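Onero sock-hanging set, README

Hi! I put this set together to train our two-arm policy on one annoying chore: clipping socks onto a hanger. The stills come from the head and wrist views.

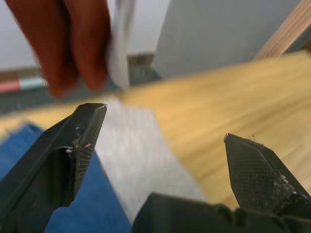
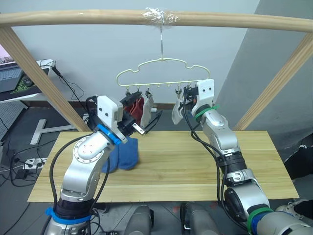
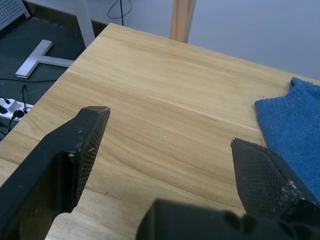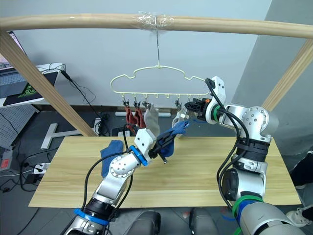 There are 467 episodes in the April 2024 release, split into 8 shards. Grab shard 3 first if you just want to poke around – it's the smallest. The loader lives in the Ammont repo, and you'll need version 22 or newer (older ones mix up the left and right wrist streams, sorry!).

Known gripes: wrist views blur a lot on fast moves, and I haven't labeled failed grasps yet. I hope to get to that by October.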